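Hondgate Stale-Command Fault, Stirnimcombe Cell 2: Frequently Asked Questions

This page collects the questions received after the July stop on the two-arm sorting cell. It covers the fault itself, the checks now required before a run, and the status of the recorded data. It replaces the earlier notice posted at the shift desk.

What happened?

During a sorting run, the right arm stopped following its commands and held position. When commands resumed, the arm moved to the newest target in one step instead of following a path to it. Its wrist struck the left arm's wrist. Both arms were de-energized with the emergency stop. There were no injuries. One gripper finger was cracked and has been replaced.

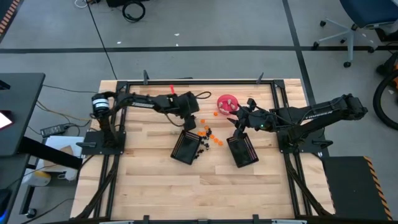
The underlying fault was in Hondgate, our command relay, and not in the arms. Hondgate passes target positions to each arm at 50 Hz and is supposed to discard any target whose timestamp is out of date. After a network dropout it compared each timestamp with the wrong clock and accepted everything in the queue. The layout of the task made the result worse than it would have been on a single-arm cell. With the two trays side by side in the middle of the table and the orange and black pieces lying near them, both grippers do most of their work in the same small volume, and a single unplanned step by either arm can close the distance between the wrists.

Why did the arm hold still before it jumped?

Holding the last valid target is the designed response to a lost connection. The hold worked as specified. The release did not. A release should require a check that the new target is close to the measured joint positions, and in the affected version that check ran only at startup.

Did the collision detection fail?

It responded, but too late to prevent contact. Detection is based on motor current, so it cannot trip until the arm meets resistance. It limits the force of a collision and should not be treated as a means of avoiding one.

Was overheating a cause?

The right shoulder motor reached 68 °C during the hold, which is below our cutoff. Barrett Rosenthal reviewed the temperature log and found no relation between the reading and the jump. The motor was inspected and returned to service.

Can the wrist cameras be used to confirm that the arm is holding?

Do not use them for this purpose. The wrist view can be soft even when the operator interface shows a normal connection, and a soft view does not distinguish slow movement from poor focus. Small items such as crumpled wads can be seen well enough between the fingertips for grasping, but the view gives no reliable measure of joint position. Confirm a hold by reading the joint values on the operator screen. If the values and the video disagree, press the stop and report it. 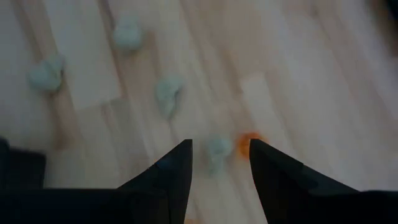

What has been changed?

Hondgate now uses one clock for both arms. Any gap in the command stream puts the cell in a latched hold, which an operator must clear by hand. Before clearing it, the software compares the requested and measured positions for every joint and refuses the release if they differ by more than the set limit. The queue is emptied at the start of a hold.

A limit on the distance between wrists has also been added. It applies while the arms are moving and while either arm is in a hold.

How do I recover the cell after a latched hold?

1. Stay outside the reach of both arms.
2. Press the emergency stop. Support is not needed from inside the reach; the arms lower under damping.
3. Wait until the operator screen shows zero velocity on all joints.
4. Save the log before restarting Hondgate.
5. Remove any item held in a gripper and clear the shared area between the arms.
6. Release the stop and home one arm at a time, left arm first.

Why must the arms be homed one at a time?

The homing path of each arm crosses the middle of the table. From the wrist of one arm, the other arm can hide much of what lies behind it, and the near fingers hide part of the tabletop as well. The operator should watch the cell directly during homing and keep one hand at the stop.

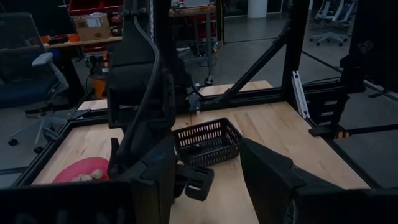
Dolores Hutchins asks whether the order matters if the left arm is the one that faulted. In that case, home the right arm first. The left-first rule assumes a fault on the right. The general rule is that the arm with the intact log moves first, and the written procedure will be corrected to say so.

Which recordings are affected?

All 176 episodes recorded with the faulty version have been withdrawn from the training set. Most contain no visible error. They were withdrawn because the command timestamps cannot be trusted, and an episode with misaligned commands may teach a policy to act late.

Motion blur alone is not evidence of the fault. A wrist camera passing over the table at normal speed will smear the wood grain and soften the edges of the orange discs. Judge an episode by its timestamps.
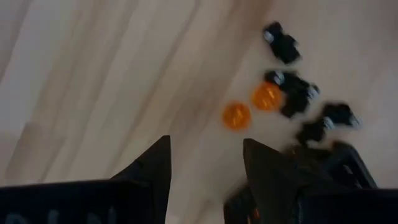

Can withdrawn episodes be restored?

Only if the arm's own log was saved separately. Juniper Zamora can rebuild the timestamps from that log. Send the episode number and the log file together; requests without a log will be closed.

Who can clear a latched hold?

Any operator who has signed off on the revised recovery procedure. Sign-off is handled by Alaric Ferreira. The earlier sign-off does not carry over.

Where should a new fault be reported?

Use the cell fault form and attach the Hondgate log. If the arms made contact, leave the cell powered down until it has been inspected.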